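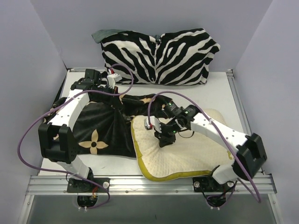 Washing Printed Cushion Covers

Turn the cover inside out and close the zipper. Check the care label before the first wash – some printed cottons are dry-clean only.

To test for bleeding, press a damp white cloth on an inside seam for two minutes. If color transfers, wash the cover alone.

Fill a basin with cold water and add 9 ml of mild liquid detergent. Soak for no longer than three minutes, then squeeze gently. Do not wring. Rinse until the water runs clear.

Roll the cover in a towel to remove excess water and dry it flat, out of direct sun. Iron on the reverse side at low heat, without steam over the zipper.

Refit the insert while the corners are fully dry – damp seams stretch.

Last updated 25/08/2024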